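README for the open day folder, Brallden

Quick notes, written the same evening, will tidy later. Covers the cube pick demo we ran for visitors in September. If you only want the data skip down to Files.

What it is
Wrist camera stills plus joint logs from the arm on the demo bench. One cube, one arm, visitors choosing where the cube goes. 265 runs kept. Anything where a visitor leaned on the bench is out, and so are the runs from before the camera was refocused.

Where
Treswood building, ground floor, the room with the bad blinds. Doors from 10am. The Fument people had the other end of the room with their conveyor, so expect some thumps in the force channel.

How a run went
Visitor puts cube down, steps behind the tape. Operator presses start. Arm comes over, looks, closes, lifts, puts back. 5 seconds between runs, longer if there was a queue of questions (there was). Most asked: does it know the colours. No, the picker only uses the outline, it doesn't care if the cube is solved.

Files
runs/ one folder per run, numbered, gaps are the dropped ones
joints.csv inside each, logged at 1000 Hz
stills/ wrist camera, saved just before the fingers close
notes.txt my typing from the day, sorry about the spelling
Two runs have no notes at all. Lunch.

Known problems
Reflections. Panel behind the cube acts as a mirror, so the arm and half the bench turn up a second time in the stills. Shakya (our detector) sometimes drew its box round things in the reflection. We left the panel in for the afternoon becuase visitors liked watching it from both sides. Mask it if you are training on this.
Shiny white bench top, glare varies with the blinds. Fingers are always blurred, focus is set further out. Clock on the logging machine is about 2 seconds behind the camera, correct for it before you line anything up. 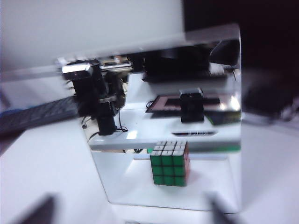 Brallden demo bench
Open day operator, and keeper of this README

Typical still. Green side to the camera, white on top, one finger in each bottom corner. Keyboard on the left is real, the black arm further back is the mirrored one, so don't label it as a second robot.

Using it
Fine for teaching and for testing detectors. Not much good for grasp success rates, visitors mostly put the cube in easy places and we didnt push them to do otherwise. No faces in the stills folder, I went through it by hand, but tell me if you find one and I'll pull the run.

To do
- split by morning / afternoon
- rerun Shakya with the mask on
- add the gripper calibration sheet, still on paper in the Treswood cupboard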